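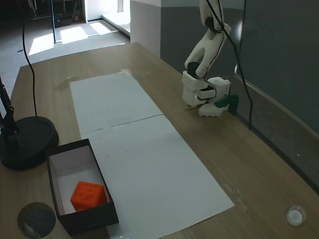
木桌上的白色机械臂与圆形黑色底座

关于我们

Welard是一家做长篇小说的独立出版工作室,主要出版分册连载的类型小说,同时出纸质书和电子书。目前在售书目97种,其中大部分属于系列作品,一个系列少则两册,多则七八册。我们也出单行本,数量不多。

工作室最早只做电子书。当时国内读者看连载多在手机上,作者写完一部长篇以后,常常找不到地方把它整理成可以收藏、可以从头读到尾的版本。网页上的章节有错字,有前后矛盾,有作者请假时留下的说明,还有为了凑更新而写的过渡段。我们接手的第一部书就是这样一部稿子,原文很长,作者自己也说中间有一段不想再看。编辑和作者用了一个冬天把它改成三册,删掉的部分接近原文的三分之一。书上线以后卖得不快,但读完第一册的人多数买了第二册。后来的做法基本是从那部书来的。

我们出什么书

编辑部收稿的范围是长篇小说,以现实题材、犯罪、悬疑和成长小说为主,也收少量科幻。写小城生活的稿子我们收得比较多,写人离开家乡到大城市以后的处境的也多。这类稿子投来的时候往往写得很满,主人公的来历、亲戚、旧同学全都交代了,真正的故事到第六章才开始。编辑通常会先和作者谈这一部分。

涉及成瘾、暴力、债务和家庭冲突的内容,我们不回避,但会看它在书里起什么作用。有这类内容的书,版权页后面会印一段内容提示,电子书的商品页上也有同样的文字。提示只写有哪些内容,不写情节。

不收的稿件包括:诗集、短篇集、绘本、教辅、个人回忆录,以及尚未写完的作品。系列小说不要求全部完成,但第一册必须是完稿,并且附上后续各册的梗概。梗概要写到结局。有的作者担心写出结局会影响编辑阅读,这一点不必担心,编辑判断一个系列能不能做,需要知道它往哪里去。

分册的原则

经常有读者写信问,为什么一个故事要分成几本出。原因有几种。有的作品篇幅确实长,做成一本太厚,装订和价格都不合适。有的作品本身就按时间或者地点分成几段,分册是作者写作时就定下的。也有的是边写边出,作者需要第一册的收入来支持后面的写作,这种情况我们会在书上写明。

无论哪种情况,我们坚持几条。封面和书脊上标明是第几册,商品页标题里同样标明。每一册要有自己的起止,不在一句话中间断开。全系列预计几册,在第一册的版权页上写出来,如果后来有变动,在新一册里说明。第一册的电子版定价不高于同系列其他各册。

有一个系列曾经因为作者身体原因停了两年。停更期间我们在该系列的页面上挂了通知,已经预订后续册的读者可以退款,也可以保留。最后一册出版时,保留预订的读者按原价拿到了书。

书系介绍

Hakerum是我们的犯罪与悬疑书系,也是书目最多的一条线。书系的开本统一,封面用单色加一个物件,不放人物。收入这个书系的作品,案件必须在书里有结论,系列作品可以在最后一册给出。早期有几本的封面做过两版,旧版已经不再加印,内文与新版一致,只改正了错字。

Từ是翻译书系,名字取自越南语里的“词”。最初只收越南语小说,后来增加了泰语和印尼语作品。这个书系每本都有译者后记,交代人名地名的处理办法,以及原文里哪些称谓没有办法直译。越南语的人称代词随年龄和亲属关系变化,译成中文时大多要靠上下文补足,译者各有办法,我们没有做统一规定,只要求同一本书里前后一致。书系名称里的声调符号在部分阅读器上显示不正常,我们在电子书里嵌入了字体,如果仍然显示成方框,请更新阅读器版本后重新下载。

没有归入书系的作品统一放在“长篇”栏目下。现实题材和成长小说大多在这里。栏目没有统一的封面样式,由设计人员按每本书的情况来做。

编辑流程

稿件通过初审以后,编辑会写一份审读意见给作者,一般有好几页,内容包括结构、人物、时间线和语言四个方面。作者看过意见以后,可以选择继续,也可以选择不改。不改的稿件我们会退回,不收费用,审读意见作者可以留着用。

签约以后进入修改阶段。第一轮改结构,第二轮改章节,第三轮改字句。系列作品在第一轮要同时建立一份资料表,记录人物年龄、住址、职业、说话习惯、重要事件发生的月份。这份表跟着系列走,换编辑也不重做。读者来信指出的前后矛盾,核实以后也记在表里,加印时改正。

校对做三遍,最后一遍由没有参与过这本书的人来做。电子书在上架前要在手机、平板和墨水屏阅读器上各看一遍,主要检查目录跳转、注释和分段。

纸质书的排版和印制由Resetti负责,双方从第一批纸质书开始合作到现在。内文用纸偏黄,克重不高,厚书拿在手里不会太沉。平装书为锁线胶装,可以摊开。目前没有精装计划。

稿酬与版权

我们与作者签的是有期限的出版合同,期限5年,到期后由作者决定续签或者收回。合同只涉及中文纸质书和电子书的出版权,影视、音频、游戏和外语版权都留在作者手里。如果有第三方来询问这些权利,我们把联系方式转给作者,不抽取费用。

电子书按实际到账金额分成,纸质书按印数付版税。结算单每季度发一次,列明各个渠道的销量、退货和到账金额。作者对数字有疑问,可以要求查看渠道后台的原始报表。

不向作者收取任何出版、编辑、设计或者推广费用。如果有人用Welard的名义收费,请把对方的联系方式和聊天记录发给我们。去年有几位作者收到过这样的邮件,发件地址与我们的很像,多了一个字母。我们的邮件只从网站底部列出的地址发出,合同寄出前也会先用电话确认。

书里的简介怎么写

封底和商品页上的内容简介由编辑写,作者审定。简介不超过前三分之一的情节,不透露死者和凶手,不用“年度最佳”一类说法。系列作品从第二册起,简介里会不可避免地提到前一册的结果,所以在开头加一行字,提醒没有读过前册的读者。

电子书附免费试读,长度是全书的前16页,按标准字号计算,在不同设备上显示的页数会有差别。试读内容与正式版本完全相同,不另外编排。

推荐语只用读过全书的人写的。作者之间互相写推荐语的情况有,我们不禁止,但不由工作室安排。

我们的人

工作室全职人员5人,编辑、设计、发行和版权事务都在这几个人手里,另外有一批长期合作的校对、译者和封面画师。人少,所以每年新书的数量有限,通常春秋两季各出一批,三月和九月是最忙的时候。这两个月回信会慢一些。

编辑的分工按书系来。投稿时如果清楚自己的作品属于哪一类,请在邮件标题里写明,不清楚也没有关系,我们会转给合适的编辑。

办公室在一栋老办公楼的二层,没有门市,也不零售。需要当面谈稿子的作者请提前约时间。样书不接受上门自取。

读者服务

纸质书可以在网站和合作书店购买。书店名单在“购买”页面,每季度更新。收到的书如果有缺页、倒装、墨污,拍照发来即可更换,不需要把原书寄回。运输中压坏的也可以换,请保留外包装的照片。

在网站购买电子书的读者,可以下载无加密的EPUB文件,文件里带有订单号。同一订单可以重复下载,书籍修订以后也可以重新下载新版。修订记录附在书末,写明日期和改动的位置。在其他平台购买的电子书由平台负责更新,时间我们控制不了,如果发现迟迟没有更新,来信告诉我们,我们去催。

读书会需要集体购书的,满十本可以享受折扣,并可以申请一份讨论提纲。提纲由责任编辑写,含有全书情节,请读完再看。图书馆采购请使用单独的表格,电子书馆藏授权按年计算。

视障读者如需要适合读屏软件的版本,可以来信索取。已经购买过任一版本的,不再收费。旧书目里有一部分还没有做完,正在按出版顺序补。

邮件通讯每月一期,内容是新书预告、加印消息和一篇编辑手记。编辑手记写具体的一本书是怎么改的,征得作者同意以后才发。旧的各期在网站上可以查到。

投稿方式

请把完整稿件作为附件发送,格式用DOCX或者ODT,不要用PDF,也不要发网盘链接。正文里请写:作品名、字数、类型、是否系列、是否在网上连载过、现在是否还在连载。连载过的作品可以投,但需要作者本人仍然持有出版权,如果与平台签过合同,请把有关条款一并附上。

附一份梗概,一页以内。作者简介有几行就够,有没有出版经历不影响初审。

收到投稿后会有自动回复,自动回复里的编号请保存。初审结果三个月内告知,不论是否采用都会回信。超过三个月没有消息,请带编号来信询问。可以一稿多投,如果已经被别家采用,请通知我们一声。

翻译投稿请附原文前两章、对应译文和原书版权方的信息。Từ书系的选题大多来自译者推荐,试译不合适但选题合适的情况也有,这时我们会先和推荐人商量,再决定是否另找译者。

由人工智能程序生成的稿件不收。

与其他机构的合作

高校写作课程需要使用我们的书作为教材的,可以申请教师用书,每门课一册。引用书中段落用于课堂讲义不需要另外授权,注明书名、作者和出版方就可以。超过一章的复制请先来信。

媒体和书评作者索取样书,请写明发表的平台。电子样书当天可以发出,纸质样书随每周的发货一起寄。我们不审看书评,也不要求提前知道内容。事实性的错误,比如书名、译者名写错,会请对方更正。

联系方式

投稿、读者服务、版权和发行各有单独的邮箱,见网站底部。电话在工作日上午九点半到下午五点有人接听,中午休息一小时。寄送纸质信件请写明收件部门,纸质投稿不予拆封,原件退回。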